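Subject: Re: Good practice sheet, draft 2: objections before December
Date: 14th November
From: Leemans bench group

On 14th November the Nirel office wrote:
> Draft 2 of the sheet is out. Rule 12 now says "pads shall be in
> good condition." Simell is happy with the wording. Any objections?

One objection, since you were brave enough to ask. "Good condition" is what people write when selling a couch. Brernetti will read it one way and we will read it another, and both of us will sign the form.

I'd split it by what the operator has in front of them.

1. Before the first take. Keep the tabletop down to the items in the task, and let the idle gripper rest near the front edge while the other hand works. Cables go off the table and never across it. With a spatula and a hanging rack there is plenty to snag already.
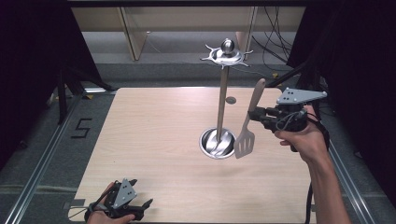 2. Between takes. Look at the pads. Both of them, on the inward face, with your own eyes. A strip lifting at the corner or frayed strands along the top edge means the pad gets changed. Pale dust and scuffing means wipe it, look again, and then decide. Draft 2 treats these as the same fault — they aren't, and one of them costs us a pad.

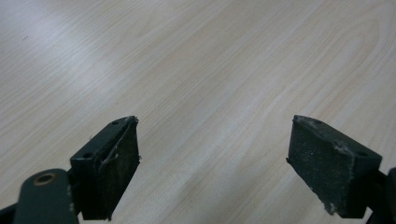 I would also drop the line about replacing pads every 2,927 cycles. I admire the precision, but we have no counter, and I doubt Brernetti has one either. Put "at every inspection" and let the inspection be a real one.

Rule 44 (no drinks near the table) can stay exactly as it is. We all know why.

If Nirel wants replacement wording for 12, I can send it before December.

Leemans bench group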